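The House Rules at Venska

Jonalyn Fajardo had written the rules in September, in her best biro, and rule one (her favourite, bless it) was that two arms must never reach for the same thing without one giving way.

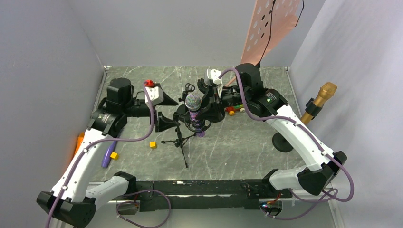
Rule Two: Look Before You Close

Old Renato thought it fussy, but he read it aloud each morning all the same, warmly, as you might read to a nervous horse.
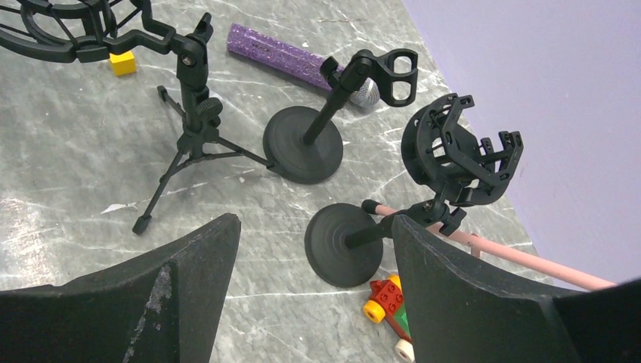

Rule Three: Small Things Slowly

"Even a clamp?" asked Princess, who was new and rather liked clamps.

"Especially a clamp," said Jonalyn, and went to put the kettle on.

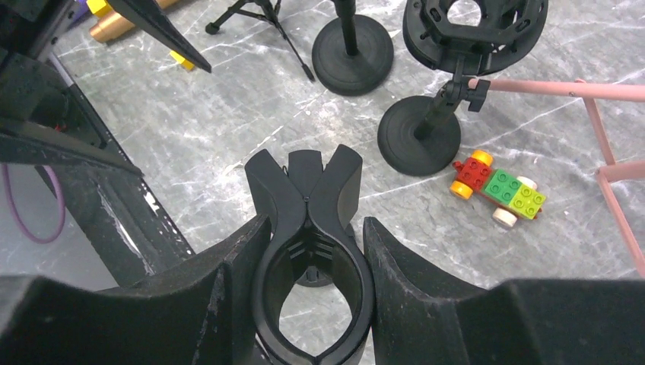

The clamp, between the fingers.

Princess pencilled in a fourth rule while the tea brewed: stop if you aren't sure, and fetch somebody. 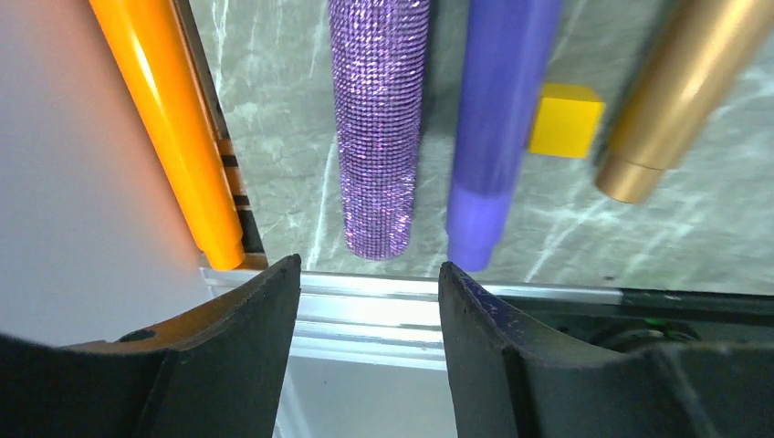
Fingers open, rule four.

Jonalyn read it twice and went over it in ink.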